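Teaching the arm with my own hands

18 March 2020

Since I moved to the Stendska group I spend most mornings with a remote control in my hand. My work is to show the robot small kitchen tasks, again and again, so that later it can try them alone. Before this I believed that showing is easy. You move, the arm moves, finished.

It is harder than that. The arm follows me with a little delay, and in the first weeks I always corrected too early and then had to correct my correction. All these small shakes are saved too. When I played back my first 100 demonstrations I saw a robot which looked very nervous - and the nervous one was me.

Now I have 406 good ones. I drive slowly, I stop before I close the gripper, and I do not talk while recording. I also change the places of the toys between two runs, otherwise the arm learns only the table by heart.

The cable is still my enemy. When I turn the wrist too far, it pulls on the toys, and I must throw away the run.

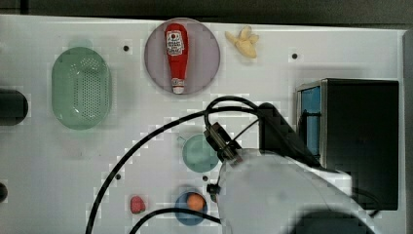
The practice table, with the ketchup bottle on the purple plate.

In July I would like to try guiding the arm directly by hand, as my colleagues at Kineck do. They say it gives a better feeling for the weight. I will write again when I have tried it.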